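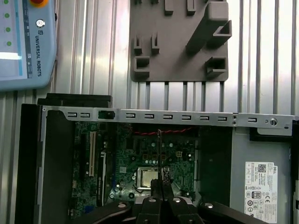
The Dirner store on Kukcombe Street opened on a Sunday, and I did not think a Sunday was a good idea. People in Kukcombe buy bread on Sunday. They do not buy a coat for $2251.

"They'll come," said the man from the head office. He had come by train with a garment bag and a box of cards printed with the word "maturity." It was the word for the season. The clothes were mature, the lighting was mature, and I, at forty-six, had been hired to stand near the door.

I had managed Ruppert for eleven years, on the same street, back when Ruppert sold women's suits and had a chair for husbands. Ruppert closed in December. The chair went to my hallway, where I put my mail on it. So when Dirner called and said they were looking for someone who understood the customer, I said I understood her very well. She was retired and she had enough coats.

They hired me anyway. I suppose they thought I was joking.

The store was 1532 square feet, a figure the man repeated to everyone, including the woman who came to read the meter. Most of it was floor. The designer believed in space between garments. Each coat hung alone on its own rail, like a patient waiting for results, and if you touched one the hanger made a sound you could hear at the back.

"It creates a conversation," the man said.

"Between whom?"

He went to straighten the cards.

At ten we unlocked. At half past, a couple came in, walked the full length of the store, and walked out again. The husband had looked for somewhere to sit. I saw him look.

At eleven the man took a call in the stockroom, and I heard him say that traffic was building. I checked the street. A dog was tied to the lamppost outside the bakery.

The woman in the green scarf came in a little before noon. I knew her from Ruppert, though she pretended not to know me, and I let her. She had bought a navy suit every other year and returned every third one. She stopped at the gray wool, the Vivavberg, which was supposed to be the heart of the collection. It had one button and no pockets.

"Where do I put my keys?" she said.

I had been given an answer for this. The Vivavberg was for a woman who had let go of things. I had practiced it on the bus and had not managed to say it once without stopping.

"In your bag," I said.

"And in the rain?"

"It isn't really for rain."

She turned the sleeve inside out and studied the lining for a long time. The man had come out of the stockroom and was standing very still — I think he believed that if he moved she would fly off.

"It's nicely finished," she said. "I'll give them that. Who's it for?"

I looked at the man. He smiled and nodded at me to go ahead.

"They haven't told me," I said.

She laughed, a short bark, and put the sleeve right again. Then she asked whether we took returns. I said within two weeks, with the tags on, and she took out her card.

The man shook my hand with both of his. He said that was exactly the sort of conversation he had meant, and he called the head office to tell them. I folded the coat into its tissue and wrote the last day for returns on the back of her receipt, in large numbers, so she could read it without her glasses.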